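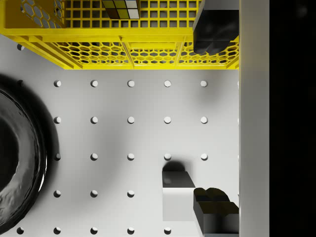 Figure 1. Open lattice crate in yellow, honeycomb sides and a base made of small squares.

Where does all the fruit go? Fruit waste in two shared kitchens in Ridham
Nneka Oyelaran
Summer project report, submitted 2026-09-10

1. How I got into this

I live in Adebisi House, and if you have ever lived in a student house you will know the bowl. Everyone has one. Ours sits on top of the microwave and at any given moment it holds three wrinkly apples, a lemon gone hard as a golf ball and something at the bottom that you only find with your fingers. My gran would have a fit.

So when we were asked to pick a household waste topic I went for fruit. Most of what I'd read in the first term lumped fruit in with "food", next to bread and leftovers and half-drunk milk, and I wanted to know what happens to fruit when it's on its own, in a kitchen that belongs to nobody in particular.

2. The two kitchens

I used Adebisi and the house over the road, Nirska Court. They're similar in size and the people in them shop at the same places, mainly the market and the little supermarket by the bus station. The big difference is that Nirska has a proper larder cupboard, cool and dark, with slatted shelves, and we have the top of the microwave.

Each kitchen got a clipboard on a string. When you brought fruit in you wrote it down, and when you ate it or binned it you put a mark in the right column. I also set up an online form on Stutora because I thought people would prefer doing it on their phones. They did not! Hardly anyone touched the form and the clipboards filled up beautifully, tea stains and all.

The logging ran through August. I know that's an odd month for student houses, and I'll come back to it.

3. What got thrown away

Between the two kitchens we logged 1,131 pieces of fruit coming in (a bunch of grapes counts as one piece, a punnet of berries counts as one piece, please don't write in). Of those, 424 went in the bin or the compost caddy. That's more than a third of it, and I was properly shocked. I'd have guessed one in ten.

Bananas were the worst in both houses. People buy a bunch because a bunch is what's on sale, they eat the first few with great enthusiasm, and then the rest all turn together. Soft berries came next, and then peaches, which seem to be ripe for one afternoon while you're out. Apples did well. Citrus did best of all, apart from lemons, because people buy a lemon for a single recipe and use half.
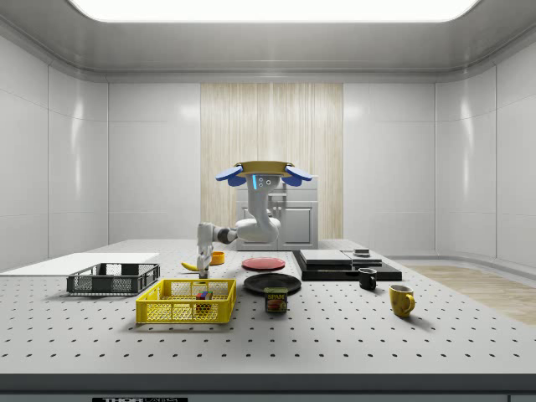

Figure 2. Banana on the table beside a small orange cup.

I asked everybody who would stand still why they'd binned a banana, and most said "it was brown". When I asked whether it was brown inside, they usually hadn't looked. One of my housemates said she likes them green, full stop, and that a freckle is the end of the road for her. Another will only eat them when they're spotty. These two had been sharing a kitchen for a year and had never once discussed it – she'd been throwing away exactly the ones he wanted.

After that we put a saucer out labelled STILL FINE, and things on it did get eaten, although I started it too late in the month to say anything about the numbers.

4. Does it matter where you keep it?

Nirska wasted less than we did, and they put it down to the larder. I think that's partly right. Our microwave gets warm, the window behind it gets the sun all afternoon, and a deep bowl means that whatever is underneath gets squashed and forgotten. Their fruit sits in a single layer in the dark.

But they also have a cooking rota, and somebody goes through the shelves every time it's their turn. I can't separate the rota from the cupboard with only two kitchens, so I'm not going to pretend I can.

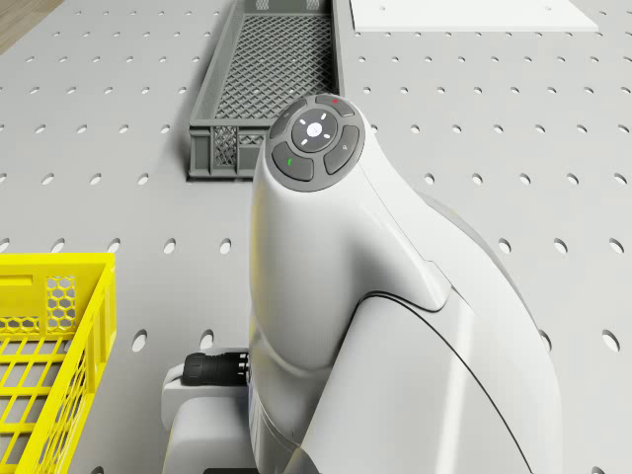
Air was the other thing I wanted to look into, and I had a long, lovely chat about it with a man who runs a fruit stall at the market. His rule is that fruit shouldn't sit in its own damp, so he wants gaps underneath as well as round the sides, and he lifts everything off solid boards as soon as it's delivered. I had been thinking of slats, like the ones at Nirska, but a flat surface with holes in it might do a similar job. The light grey table in Figure 3 has the sort of pattern I mean, small oval holes evenly spaced in straight rows right across the top, and you'd still have somewhere flat for a peach to sit without getting a ridge pressed into it. I haven't tested this. I did balance some plums on an upturned cooling rack for a few days, but then somebody ate them.

5. Things that went wrong

August was a mistake, or at least a nuisance. People went home for a fortnight and left fruit behind them, and some of what we binned was really holiday waste. It was also hot, which can't have helped the berries.

The clipboards depended on people being truthful, and I suspect the odd shameful peach went into the caddy unrecorded. People knew I was watching too (I live there, it's hard not to), so the real waste could well be higher.

6. What I'd do next

I'd run it again in term time with more houses and I'd start the STILL FINE saucer in half of them from day one. I'd drop the online form. I'd also weigh things, since a grape bunch and a satsuma counting the same has been annoying me for weeks.

Meanwhile the bowl has moved off the microwave and onto the shelf by the back door, and we've agreed to buy bananas in twos.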